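Drorix Robotics Club — Minutes of Regular Meeting
11 May 2021
Bumberg Community College, Engineering Annex

Chair: Lụa Khương
Minutes: club secretary
Quorum met. Meeting opened late because the room was still locked.

1. Minutes of the last meeting

Approved with one correction. The item on the spare power supply should say it was ordered, not received. It has still not been received.

2. Money

The balance is $837 after the gripper pads and the cable sleeve were paid for. The college will not release the second half of the student project grant until the midyear report is in. The secretary has the form. Members who bought parts out of pocket need to turn in receipts before the end of term. Two receipts from January were refused because they didn't show a date, and the store has been asked for copies.

A member asked if the balance could cover a second workstation. The chair said no, and that the question could come back once the grant money arrives.

3. Folding project — status

The project team reported on the two-arm cell. Both arms are running from the same controller again after the firmware was rolled back. The newer version dropped the connection to the left arm whenever both grippers were commanded at once. Voltoseo support has been sent the logs and has replied once, asking for the logs.

Practice on flat towels is finished for now. The team has moved on to clothing and bedding, starting from a crumpled pile. The current routine is: one arm takes hold of an edge, the other finds a second edge, both pull out to flatten, then fold. Taking hold of the first edge is the part that works most often. Finding the second edge is the weak step, and most failed attempts end there with one arm holding on and the other closing on nothing.
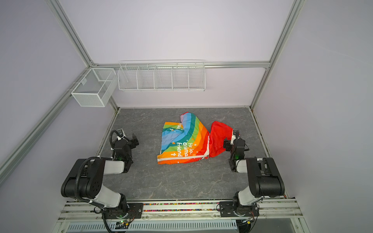 Items with zippers are harder than plain ones. The fabric is stiffer along the zipper and doesn't lie the way the routine expects, so the fold comes out crooked. One member wanted to take zippered items out of the set until after the showcase. Others said they should stay in — the judges are allowed to hand over any item from the list, and the list includes them. After some discussion it was agreed to keep them but practice them in a separate block so the scores can be looked at on their own.

Bright prints were also discussed. The vision software, which the team calls Vi, sometimes reads the line between two colors as the edge of the cloth. The team will try using the depth reading first and color second. No vote was needed.

4. Operator schedule

There are 4 trained operators and the sign-up sheet for evening sessions has gaps. Each session needs one person at the controls and one at the stop button. Sessions with only one person present are not allowed, and the chair asked that this be taken seriously after what happened last month. Training for new operators will be held before the next meeting. First-year members can attend but have to pass the safety check before they run the arms alone with a partner.

5. Showcase

The entry form has been accepted. Each team gets 10 minutes including setup. The rules allow 3 attempts and the best one counts. The team does not plan to move the whole cell, and the organizers have agreed to judge it by video link from the annex — we need to test the link from that room, where the wireless is poor. A long network cable will be borrowed from the computer lab.

Poster draft was passed around. Comments were that the text is too small and that the wiring diagram can go. The chair will send the revised draft to members by email.

6. Other business

The cabinet key has to go back on its hook after every session. Food is to stay out of the annex, including coffee.

A member asked about lending the label maker to the drone group. Agreed, for one week.

Action items

Chair: revised poster, booking for operator training.
Secretary: midyear report form, follow up on the two receipts.
Project team: separate practice block for zippered items, depth-first test, reply to Voltoseo with the logs again.
Operators: fill the gaps on the evening sheet.

Meeting adjourned. The next meeting will be in the same room, date to be sent by email.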